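Ran the upstairs PC repair bench for the library in Cosgrove through the spring, and people keep asking me what to do with an old desktop before they throw it out. Thread, mostly about keeping it.

Most of what came in was slow, and most of the slow ones had the same problem: a mechanical hard drive with years of stuff on it. A solid state drive fixed more complaints than everything else I did put together.

Before you buy anything, check what you have. On Windows, open Task Manager, go to Performance, and click Disk. It will say HDD or SSD. If it says HDD and the computer takes minutes to start, you have your answer.

Back up first. I use a plain external drive and copy the user folder over by hand. One man's folder had 2,758 photos in it and no other copy anywhere. That took 36 minutes to copy. Do it before you pick up a screwdriver.

Memory is next. Four gigs is not enough now. Eight is livable. Sixteen is fine for nearly anything the people at my bench wanted to do, meaning email, taxes, video calls and one guy's model train software.

Look up your motherboard's manual for the memory type. DDR3 and DDR4 sticks have the notch in different places and will not go in each other's slots. If it doesn't want to seat, stop pushing and read the label. 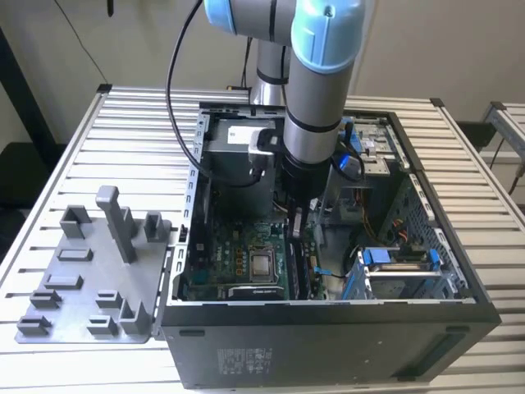

Posted by the author of the Cosgrove Bench thread
May, 9:40 PM

Continuing. Lay the tower on its side to work. You can see the slots, and you aren't fighting gravity with a small screw. Switch it off, unplug it, then hold the power button down for a few seconds.

Leave the processor alone unless you have a reason. If you take the cooler off you need new thermal paste when it goes back on. A small tube lasts years.

Dust. Canned air, short bursts, and hold the fan blades still with a finger. Take it outside. I did one indoors and regretted it.

Prices. A used Claren office tower from the surplus place on Stomelia Road was $117 with 16 gigs already in it. If your repair is going to cost more than that, buy the tower and move your drive over as a second disk.

I would skip the cleanup programs. A woman brought in a machine running three of them, plus a Prurnex trial that had expired and popped up every half hour. We uninstalled all of it. Took 30 minutes and cost nothing.

If you do get rid of it, pull the drive and keep it, or wipe it properly. Deleting files and emptying the trash doesn't do it. The county drop-off takes the rest, including the cables.

Last one. Write the date of any new part on a piece of tape inside the case. You'll want it later.

Last updated: June

Comments (4)

dellafromdowntown
Did the SSD swap last weekend on my mother's. Startup went from forever to normal. Thank you.

rgk_41
What about laptops? Same advice?

oldgreenvan
@rgk_41 same for the drive if it comes out. Check the memory first, a lot of the thin ones have it soldered.

pinelot
The tape tip is good. I put mine on the power supply and could not read it a year later, so use a real marker.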